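Pastimari Flower Print Gift Bags, Tall, Die-Cut Handle

Sold by Whitelaw Paper & Wrap, Kurnetbridge
Item 2603
Pack of 30

I've been selling gift bags for years and these are the ones I keep taking home for myself! They're paper, they stand up on their own flat base (so you can fill them with both hands), and they taper in toward the top, which makes even a jar of jam look a bit dressed up. There are no cords or ribbons to tangle, just a handle hole cut right through the top.

We restocked in March and I ordered heavy, so there should be plenty through graduation season. If you've used our Jandley bags before, the Pastimari is taller and skinnier. Want tissue with it? Add item 113 to your cart and I'll tuck it in the same box.

Price: $39 per pack. Orders ship flat, up to 30 packs to a carton.

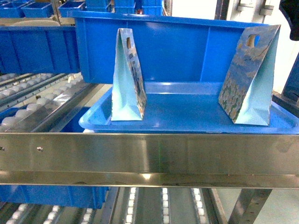
1 min read

The sides are a plain pale aqua and the flowers run along the bottom of the printed front, with soft blues and grays higher up. I like to turn a few sideways on the gift table so the aqua shows too – it goes with nearly everything. Stick your tag on that side, by the way, and leave the painted front alone. Opened packs can come back for store credit as long as the bags haven't been written on.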